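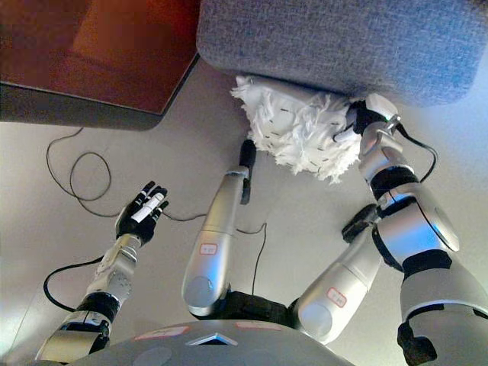 *Family room end of the hall, gray ottoman at right.*

# Clomthorpe Family Supper Group: planning meeting, December

**Present:** Shamim Butt (chair), Montserrat Soler, Valtteri Halonen, Pornthip Thongsuk (minutes)
**Apologies:** Segundo Cusi
**Start:** 6:30 p.m.

## 1. Minutes of the previous meeting

Accepted with one correction. Item 4 should read "lentil bake," not "lentil cake."

## 2. Attendance at the last supper

67 people signed in, adults and children combined. Seating was set for 50. The second sitting started late and dessert was served to both sittings together. M. Soler asked that sign-up close on Sunday evening. Agreed.

## 3. Menu

The group reviewed the draft menu from S. Cusi, sent by email.

- Baked pasta with squash: kept. Cheese to be served separately.
- Build-your-own tacos: kept. V. Halonen noted that the line slows down at the toppings and proposed 2 identical topping stations. Agreed.
- Fish pie: removed. To be looked at again in spring.
- Fruit crumble: kept. Oat topping to be nut-free.

P. Thongsuk asked for a plain rice option at each supper for younger children. Agreed.

## 4. Recipe booklet

Flinard Print has returned a proof. Oven temperatures are missing from 7 recipes. M. Soler to supply them. Discussion of whether to give quantities in cups only or in cups and grams. No decision; the chair will ask Flinard if a second column fits the page.

## 5. Table activities

Conversation cards were used at most tables. The cards for under-fives were too wordy. V. Halonen to rewrite them with one short question per card. Phones-in-a-basket rule to stay optional.

## 6. Suppliers

Soltani Produce can deliver at 2 p.m. but no earlier. Prep schedule to be moved to match. The bread order stays with Zukholm Bakery.

## 7. Actions

| Action | Owner |
|---|---|
| Close sign-up form Sunday evening | Soler |
| Missing oven temperatures | Soler |
| Revised cards, under-fives | Halonen |
| Query to Flinard on page layout | Butt |
| Revised prep schedule | Cusi |
| Allergen sheet for crumble and tacos | Thongsuk |

## 8. Other business

S. Butt reported that the large stockpot lid is still missing. Members to check at home.

Meeting closed 7:40 p.m.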